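Dec 13, 2022
Natalina Dal Bello, dye bench notebook

Third madder bath on the Vasseur wool. 100 g of yarn, alum mordant from last week, skeins soaked overnight in the grey bucket. Bath up to 60 degrees over an hour and held there. Last time I let it creep past 70 and the colour went brown, so I stood by it with the thermometer and did very little else all morning.

Colour out of the pot is a warm brick red, a bit flatter than the August batch. Shahla thinks it is the water. I think it is the root – the August lot was ground much finer. Sample tied in at card 182 so we can both look again once it has dried properly.

Ornella wants the small skeins for the Brundico order, but I have asked her to wait for the light test. Half the card goes in the south window under foil, the other half stays in the drawer.

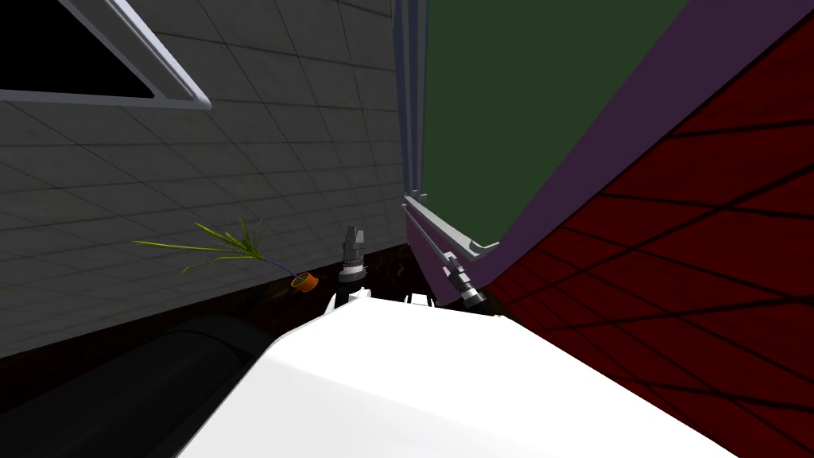
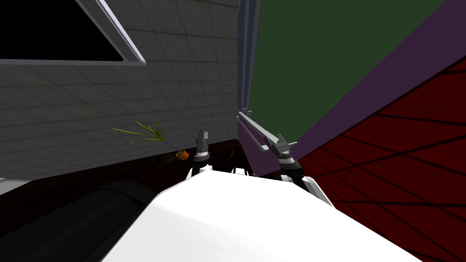
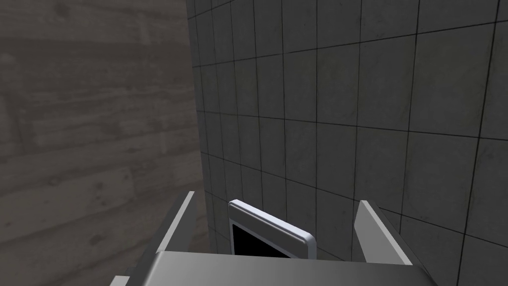
Exhaust bath kept in the lidded pan. Will try it tomorrow on the unmordanted skein, and a second one with a pinch of chalk. Need to order more alum – there is enough left for one batch if I weigh it carefully. Rinse water was still running pink after the fourth change, so check the excess before anyone winds it.

Trirkero Dye Workshop | Contact | © 2022 | Back to top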